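Let the Kids Wipe the Sink

I coach the after-school robotics club at Skisow, and every spring I get the same email from a parent. The wording changes a little but the question doesn't. When are they going to build something? This year it came in February, with a photo attached of another school's team holding a trophy, in case I had missed the point.

So here's my long answer, and I'm putting it where everybody can read it, because I'm tired of typing it out one parent at a time.

For most of this year my students have been doing housework. They pick up a pair of hand-held grippers with marker cubes on top, they stand at a counter, and they wipe, stack, sort and rinse. Then they do it again. The recordings go into a little learning project we call Bollano, and near the end of the year we try to get our one arm (secondhand, grumpy, stored in a closet) to do a passable imitation. That's the project. There's no arena, no bracket, no opposing team.

I love it, and I think more clubs should do it.

My own robotics education was all competition. I was on a team in high school and we were good! We had a machine that could pick up a foam ball and fling it, and we spent months on that fling. What I learned was how to do one thing really well on a flat floor with lines painted on it. I also learned that two kids did the building and the rest of us made posters. I was on posters. I can still letter a banner beautifully.

The wiping project doesn't leave much room for posters. Everybody has to take a turn with the grippers and everybody is bad at it to begin with, including the kids who can code circles around me. You've washed a thousand sinks in your life and suddenly you can't hold a sponge. Your fingers are gone, you have two jaws, and you start noticing how much your fingers were doing for you. I've watched a kid who never says a word in meetings become the person everyone asks about corners. 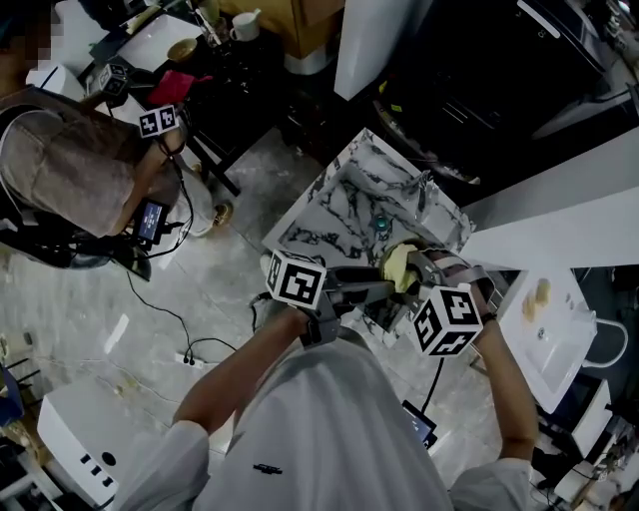

What you get out of boring

The boredom is my favorite part, and it's the part parents like least. We did 83 takes of one sponge task before anyone sat down to sort them, and when we finally did, we threw out 29. Some were my fault. I had moved a cup between takes to be tidy and forgotten to write it down, and the kids were delighted to tell me so.

That sorting session was the best meeting of the year. They argued for almost 33 minutes over what counts as wiping. Do you have to reach the edge? Does it count if you go over a clean spot twice? What if you drop the sponge, pick it up and carry on like nothing happened - is that a mistake, or is that exactly the thing you'd want a machine to learn? I kept my mouth shut, which anyone who knows me will tell you is rare.

You can't have that argument about flinging a foam ball. It went in or it didn't.

The case against me

Verena Moser coaches over at Grodport, and she thinks I'm wrong, and she's a better coach than I am, so I'd like to be fair to her. Her view is that kids need a deadline and a crowd. She says a student who stays up late fixing a drivetrain the night before a meet learns something about herself that no sponge is going to teach her. She also pointed out, a bit sharply, that my students are doing the repetitive part of somebody else's science, and that I should be careful about calling that an education.

The first point I'll give her. We do lack a crowd. Our end-of-year demo last time had parents, one little brother and a plate of brownies, and the arm pushed the sponge onto the floor.

The second one I've chewed on a lot more. If all we did was record, she'd be right and I'd be running a chore club. So we changed the rules in the fall. Students pick the task, students write the instructions, and whoever records also has to sit through the sorting. Kartini Govindasamy, who's a senior and pretty much runs the place, added one of her own: you have to swap roles before you're allowed to complain about the other person's job. It has cut down on complaining quite a bit.

I'm not asking anybody to quit competing. Grodport should keep going to meets and I hope they win a bunch of them. What bugs me is the idea that a club isn't a real club until it has a trophy, and that the kids in ours are waiting around for the actual robotics to start. They're doing it. It looks like cleaning up after lunch, and your kid may come home and be weirdly picky about how you wipe down the kitchen.

Sign-up sheets for next year go up outside the library at 3:15. Bring short sleeves or be ready to roll them up, and please, no more trophy photos.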